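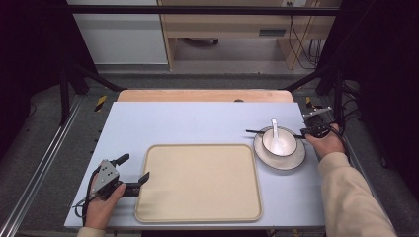 Ikby Punt Charts

Ikby is a set of hand-charted punt plays from college football games in the Clondau conference. One row is one punt, from the snap to the end of the return or the whistle. The set covers 121 games over six seasons. It was charted from coaches' film and press box film by two people, Lejla Mujić and Danica Grgić, with the official play-by-play used as a check.

Current release: Jun 14, 2023

What is in the folder

punts.csv
Every charted punt. This is the file most people want.

games.csv
One row per game, with home and away team, surface, kickoff time and the film source used.

players.csv
Punters, long snappers and returners, keyed by a code. Names are as they appear in the game program. If a player changed schools inside the conference, he keeps the same code.

disputes.csv
Plays where the two charters did not agree on a field after a second look. Both readings are kept.

CHANGES.txt
What moved between releases.

All files are UTF-8 with a header row. Empty cells mean the value could not be charted. A zero is a real zero.

Why punts

The play-by-play gives you gross distance, return yards and where the ball ended up. It does not tell you how long the ball was in the air or whether the returner was standing still when it got to him. We wanted those two things first. The rest of the columns grew out of arguments about them.

We started with punts and kickoffs together. Kickoffs were dropped after the first season because too much of the film started late, with the ball already in flight. The kickoff charts we did finish are not in this release and we don't plan to clean them up.

Columns in punts.csv

play_id
Game code plus play number. Does not change between releases.

los
Line of scrimmage as yards from the punting team's own goal line. A snap at the opponent's 45 is written as 55.

snap_time
Seconds from the snapper's first movement of the ball to the punter's hands.

op_time
Seconds from the snapper's first movement to the foot hitting the ball.

hang
Seconds from foot to first touch, whether that is a player or the ground. For blocked punts this is empty.

gross
Yards from the line of scrimmage to the spot where the ball was first fielded, went dead or crossed a boundary. Touchbacks are measured to the goal line.

net
Gross minus return yards, with touchbacks taken out to the 20. Penalty yards are never counted here. See pen_yards.

style
One of: spiral, end_over_end, rugby, other. Rugby means the punter ran before kicking, whatever the ball did afterward.

hash
left, middle or right, from the punting team's point of view.

landing_zone
The field is cut into a left, middle and right third across its width. Again from the punting team's point of view.

returner_set
yes if the returner was under the ball and not running when he caught it. no if he was moving more than a step. Empty if there was no catch.

gunner_dist
Yards between the returner and the nearest coverage player when the ball arrived. Read off the yard lines by eye. Charted to the nearest whole yard and capped at 20.

rushers
Number of players on the return team who crossed the line of scrimmage before the kick.

result
One of: fair_catch, return, downed, out_of_bounds, touchback, muff, block, fake.

pen_yards
Signed, positive if it helped the punting team. Offsetting fouls are zero.

wind_note
Free text, copied from the game book if there was one. We did not try to clean it.

How the plays were charted

Film was watched in Kazemi, the tagging program the conference schools use. Each play was stepped one picture at a time for the timing columns and run at normal speed for everything else. Charters worked separately and did not see each other's sheets until a full game was done.

Timing columns are the mean of the two readings if they were within a tenth of a second. If they were further apart, both charters timed the play again. If they still did not match, the play went to disputes.csv and the timing cell in punts.csv is empty.

For the category columns there is no averaging. The two charters talked it over. Most disagreements were about landing_zone on balls near a hash, and about returner_set on catches where the returner took one step back.

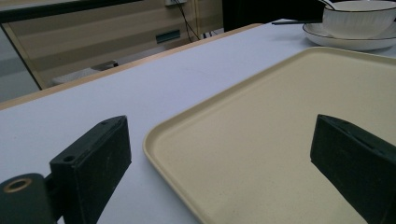

Large beige tray on a white tabletop, between two black gripper fingers.

Known problems

Three games have only one camera angle, and it is the end zone angle. For those games, hang is usable but gunner_dist is not and has been left empty. They are flagged in games.csv under film_note.

Birilach home games in the first two seasons were shot from a low stand on the visitors' side. High punts leave the top of the picture. The hang readings depend on the ball coming back into view before it lands, and usually it does. Where it did not, the cell is empty. This makes long hang times slightly less common in Birilach home games than they should be. Do not use those games to rank punters by hang time.

Fakes are undercharted. If a team lined up in punt formation and then snapped it to the upback, we have it. If a team shifted out of punt formation before the snap and ran a normal play, we skipped it. Quick kicks from a regular offensive set are in, with style marked as other.

The wind_note column is mostly empty for night games. We don't know why the game books are like that.

Late-season film is darker, and snap_time is harder to read on dark film with a dark ball. Danica's readings ran a little longer than Lejla's on those games. The averages hide this, but the raw sheets show it, and you can ask for them.

Overtime has no punts worth speaking of, so there is no overtime column. Period runs from 1 to 4.

What it is good for

Comparing net yards by punt style within a season. Looking at how hang and gross trade off against each other. Checking whether a rush changed op_time. Practice planning for special teams, which is what Lejla built the first sheet for.

What it is not good for

Judging single players on a handful of kicks. Some punters in players.csv appear in only one game. Anything that needs player tracking also won't work here, as gunner_dist is a person reading yard lines off film and should be treated that way.

The set should not be used for betting models. Conference rules at the member schools don't allow it, and the permission we have for the film was given on the condition that we say so here.

Loading it

Any spreadsheet program will open the files. If yours turns play_id values into dates, import that column as text. This has happened to more than one person and it ruins the join with games.csv.

To join punts to games, use the part of play_id before the dash. To join punts to players, use punter_code, snapper_code and returner_code, which sit at the far right of punts.csv. A returner_code is filled in even on a fair catch or a muff. On a touchback it is empty unless the returner touched the ball.

Corrections

Send the play_id, the column and what you think the value should be. A timestamp from the film helps a lot. Corrections to the timing columns need to be timed again by both charters, so they take longer than the others. Corrections received before the end of July go into the next release. Later ones wait.

Please don't send corrections based only on the official play-by-play. We already compared every row against it. Where we differ, it is almost always because the official spot was taken at the end of the play and ours at the first touch.

Privacy

players.csv has names, position and school. It has no birth dates, hometowns, grades or injury notes. Former players can ask to have their name removed. The code stays and the name cell is cleared in the next release.

Terms

Free to use for coaching, teaching and writing. Credit the set by name and give the release date. Don't repost the files with changed values under the same name. The film itself is not included and we can't share it.

The film permission runs through 2027. The charts already released stay available after that, but whether new seasons get added depends on a new agreement with the conference.

Changes in this release

Added the most recent season.
Renamed the old column hangtime to hang.
Split kick_type into style and result. The old column mixed the two.
Fixed hash for two games where it had been charted from the return team's side.
Moved penalty yards out of net. If you computed season averages from an earlier release, run them again.
Removed a duplicate game that had been entered once under each team as host.

Contact

Lejla Mujić for anything about timing or the film. Danica Grgić for the player codes, name removals and the disputes file.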